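Bokitz Puts Grippers to the Test on the Hardest Thing in the Laundry Room: A Plain Piece of Cloth

MOTTHORPE, July 16, 2018 - I run a small test shop called Bokitz, and this week we're putting out our first comparison of robot grippers for soft goods. It's free, it's as plain as I could make it, and if you've ever stood over an arm that was pinching at the air half an inch above a napkin, I wrote it for you!

Let me back up a little. Most of the gripper tests I get sent are done with blocks, cans and boxes. Those are fine tests and we run them too. But the people who call us are mostly from linen services and small garment shops, and they want to know one thing: can it pick up fabric, one piece at a time, without dragging it all over the place? I kept giving them vague answers and I got tired of hearing myself do it. So last December I cleared the back half of the shop, put down some tape and started grabbing cloth.

What we compared

We tried three sets of fingers on the same arm. The first set is the Darwish narrow finger, a slim two-finger design that's been in our parts drawer for ages. The second is the Darwish wide pad, same drive, broader contact face. The third is a set from Tristberg with a softer tip that gives a bit when it presses down. We kept the same arm, the same controller and the same wrist camera all the way through, so that when something changed in the results we could point at the fingers and not at six other things.

Each set got 125 pick attempts. An attempt starts with the cloth dropped by hand, lying however it lands. The arm comes down, closes, lifts, holds for 3 seconds and sets the cloth back on the floor. If the cloth slips out during the hold, that's a miss. If the fingers close on nothing, that's a miss too, and I wrote those down separately because they annoyed me more.

Why the wrist camera matters so much

I'll admit I was a skeptic about wrist cameras. I liked a nice fixed camera overhead, up where nothing could bump it. The trouble is that from up there, cloth looks flat. A fold that stands up a good inch just reads as a slightly darker line, and the controller picks a target right in the middle of the flattest patch, where there's nothing to hold on to.

From the wrist you get the ridges. You get the little peaks and the shadows under them, and those are exactly the places you want to grab. A thin striped fabric turned out to be the most useful one in the whole test, since the stripes bend wherever the surface does. I can look at one view from the approach and have a pretty good idea whether the fingers are headed for a fold or for trouble.

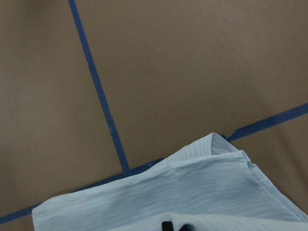 The floor layout

People always ask me about the tape, so here goes. We use dark blue tape on a brown floor, and we lay it by hand. The strips give us something fixed to compare against when the cloth moves. If an edge was lying across a strip before the pick and it's well clear of the strip after, we know the cloth got dragged, and we can see which way.

I did try a printed grid mat first. It looked very professional and it was a pain. It curled at the corners and the arm kept catching it, and then the camera would see all those tiny squares and the cloth finder would go looking for edges in the mat. Tape is cheaper and I can pull it up and put it down again whenever I change my mind (I change my mind a lot).

What we found

The narrow fingers did best on folds. When there was a ridge or a raised corner to go for, they slipped in on both sides of it and held on nicely. On a flat patch they were poor. They'd come down, press, close and leave the cloth sitting there with a small crease to show for it.

The wide pads were more forgiving about where they landed, and I expected them to win. What hurt them was grabbing too much. On a thin fabric they'd gather up a big handful, and when we tried two cloths in a stack they took both more often than I'd like. If you're emptying a bin and don't care how many come out at once, they might suit you just fine. For single pieces I'd look elsewhere.

The Tristberg soft tips were the surprise for me. They were slower, because we had to press a touch harder and wait a beat before closing, but on flat cloth they could push up a little ripple and then pinch it. They did wear, though. By the end of the run I could feel the difference with my thumb, and we saw more slips in the last stretch than in the first. We'd want a much longer test before saying how often you'd be swapping them.

The full tables, with every attempt listed and the misses split out by type, are in the report. I left in the bad days as well, including one whole afternoon when I had the closing force set wrong and didn't notice until I was packing up. Those attempts are marked and they're not in the totals.

Some things we didn't test

We stuck with light woven cloth for this round. There's no terry, no fleece and nothing stretchy. We didn't test damp fabric either, and I know that's what a lot of the linen folks really want, so it's next on the list. We also ran everything at one approach speed, and I'd be careful about assuming the results hold if you crank that up.

And please don't read this as a ranking of who builds the better gripper. It's how three sets of fingers behaved on our arm, on our floor, with our controller settings. Change the settings and I'd expect some of the gaps to shrink.

How to get the report

The report is available starting today from the Bokitz website, no sign-up and no sales call afterward. We've also printed 200 copies for people who like paper, and you can ask for one by mail or pick one up at the Motthorpe shop. The download comes with our floor layout, the controller settings for each set of fingers and the blank scoring sheet, so you can run the same thing at your place and tell me where I went wrong. I mean that - I'd love to see other people's numbers.

If you have a set of fingers you'd like in the next round, get in touch through the contact page. We can take 6 more sets, and they need to fit a standard two-finger drive. Loaned parts go back to you after the test with all the data we collected on them, good or bad.

About Bokitz

Bokitz is an independent test shop in Motthorpe. We try out grippers, arms, wrist cameras and controllers for small businesses that handle soft goods, and we write up what happened in everyday language. Darwish and Tristberg did not pay for this comparison, and we bought all three sets of fingers ourselves.

Press contact: Bokitz, Motthorpe, through the contact page on our website. Shop visits by appointment.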